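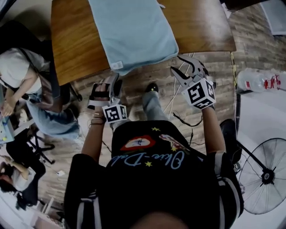
Two grippers, one blue cloth, and the house rules we should've written in August.

1/ So I got asked to write the good-practice sheet for our hand-held gripper work at Plurkix. I figured it'd be one page. It's four, and I'm still cutting!

2/ Rule one is the floor. Cables get taped or routed behind the table before anyone picks up a gripper. You're looking at your hands the whole time, so your feet are on their own.

3/ Same goes for fans, water jugs, bags, rolling chairs. I want a clear strip on the working side, wide enough to step back without checking. (Yes, I've argued for tape lines. Yes, I lost. Asking again.)

4/ Keep the marker cubes clean and uncovered. No sleeves over them, no thumbs on them. If a corner of the print is peeling, swap it before the session, not at lunch.

5/ Jewelry: our draft says bracelets off. Stindholm's sheet allows thin ones. I'm sticking with off, but tell me if you've got a good argument, I'm listening.

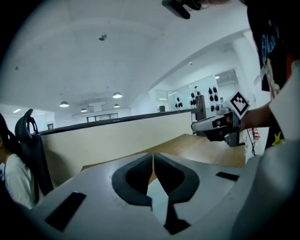
6/ Checking the tool itself

Look into the notch before you start. Black pads seated, no lint, nothing stuck in the slots. Scuffs on the body are fine, write them down once and move on.

7/ Breaks. 15 minutes of folding, then put both grippers down and shake your arms out. People will say they're fine. Set a timer anyway.

8/ Other folks at nearby desks get told when a session starts, and they get to say no to being recorded. I'd put this one first if the template let me.

Draft goes to Revley next. If your lab has a rule about table height, please send it my way, ours is blank.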